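Mouse pointer jumps on a wooden desk

Shona Te Moana
September 16, 2019

I've moved my desk up against the long curtain in the spare room and now the pointer skips when I move slowly. The desktop is orange-brown wood. The mouse is a plain dark grey one with a scroll wheel and it worked fine on my old table. I'd like to keep the desk clear, so no mat if I can help it.

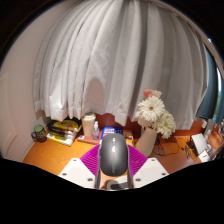
Replies

Digby Tapsell
Turn it over and look at the sensor hole first. A hair or a bit of curtain fluff will do it – blow it out, then wipe the feet with a dry cloth. If it still skips, slide a sheet of white paper under it. If the paper cures it, the varnish is the trouble and you'll want a mat after all. Mine is a thin cork one from Ondham, 32 cm wide.

Raelene Pomare
get a new mouse, they're cheap

Bronwyn Tipoki
Check the pointer speed too. Mine was set to 1,000 and dropping it helped on a glossy desk. Try the paper first though, as Digby says.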